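Breadboard (kitchen)

A breadboard is a flat piece of wood on which bread is cut, and on which, in most homes, everything else is cut as well. It is among the oldest kitchen goods still sold without a plug. 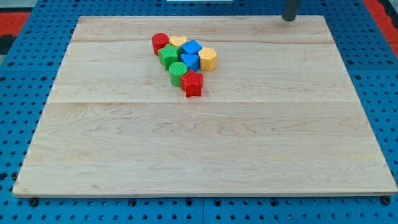 Construction

Most boards are made of several planks glued edge to edge, as a single wide plank tends to warp. Maple, beech and sycamore are the usual woods. Oak is used by people who do not mind their bread tasting faintly of oak.

History

Carved boards were popular Victorian wedding presents, often bearing the word BREAD for guests in any doubt. Sliced loaves dented the trade badly. The Hodelum works, which once turned out 2,000 boards a year, survived by calling them cheese boards and raising the price.

Care

Boards are washed by hand, dried upright and oiled when they look thirsty. The dishwasher splits them, a fact each generation prefers to establish for itself. In The Crumb Line, Bernadette Pennington lists 12 oils suitable for the purpose — and admits to using whichever is open.

Collecting

Collectors prize wear, and a deep hollow in the middle can double the asking price. The Prorkero museum holds 136 boards and, by long-standing rule, no knives.

See also

Bread knife
Butcher's block
Crumb tray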